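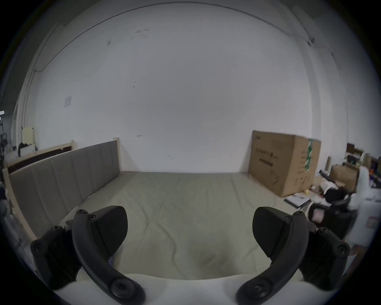 I've been sleeping badly since August and I finally feel like I've got something worth passing along, so settle in, this is going to be one of my long ones. Get a tea if you want. I'll wait.

---

Some background for the newer people. I moved up to Stornby in the summer for work, and the apartment is lovely, but the bedroom faces the road and there's a bus stop right under the window. The first bus goes by at 4 in the morning. I know that bus very well now. I could pick its brakes out of a lineup.

---

For the first few weeks I did what I always do, which is buy things. Two kinds of earplugs. A spray that smelled like a drawer. A pillow that cost me 106 dollars and felt like sleeping on a loaf of bread (I gave it to my brother, who adores it, so that money isn't completely gone, it's just at his house).

---

Then my neighbor Liv Backlund had me over for soup, and I was complaining, the way you do, and she asked what time I got up on weekends. I said oh, you know, whenever. Ten, eleven. She put her spoon down. She used to work nights at a bakery for years and she has Opinions about this.

---

Her opinion is that I was giving myself a little jet lag every single weekend and then spending until Wednesday getting over it. So the first thing I changed was getting up at the same time every day. 7:15. Weekends too. I grumbled about it for two weeks straight, and if you follow me you had to read the grumbling, thank you for your patience.

---

It did help though! Slowly. I wasn't falling asleep any faster at first but I stopped having those awful Sunday nights where you lie there going over everything you said at a party in college.

---

Second thing was blankets. I grew up with one big comforter on every bed and never questioned it. Liv sleeps under two thin layers and kicks one off as needed. I tried it and I'm a convert. I was way too warm before, and I'd been blaming the bus for wake-ups that were probably just me overheating.

---

(The bus is still guilty of SOME of them. I'm not letting the bus off.)

---

Third, and this one I fought hardest – the phone sleeps in the kitchen now. I bought a cheap alarm clock for the bedroom. It has a tick, which I thought would drive me up the wall, and by the fourth night I'd stopped hearing it.

---

What do I do with no phone? I read. I'm on page 209 of a very fat novel about a family of salt merchants that my friend Tincuța Cârstea mailed me with a note that said "nothing happens in this, you'll love it." She was right on both counts. I get through maybe three pages and the light goes off.

---

A few people asked about curtains in the replies last time. I did get heavier ones and yes, they make a difference with the streetlight. With the noise, hardly any. Hem them longer than you think you need. Mine stop a bit above the sill and there's a stripe of orange light there every night that I've sort of made friends with.

---

Things that did nothing for me, and your mileage may vary: warm milk, counting backward, that breathing thing with the holding, moving the bed to the other wall. The last one took me a whole afternoon and I moved it back the next day.

---

I still have bad nights. Thursday I was up from three until well past the bus, and I just got up and folded laundry and went back to bed when I felt heavy again. I used to lie there getting mad about it. Folding's better, and then you have folded laundry.

---

If your sleep has been rotten for months and none of the home stuff touches it, please go talk to a doctor. I put that off too long with something else once and I don't recommend it.

---

Anyway, tell me what works for you, especially if you live over a bus stop. I'll read them all in the morning. Phone's going to the kitchen now, goodnight!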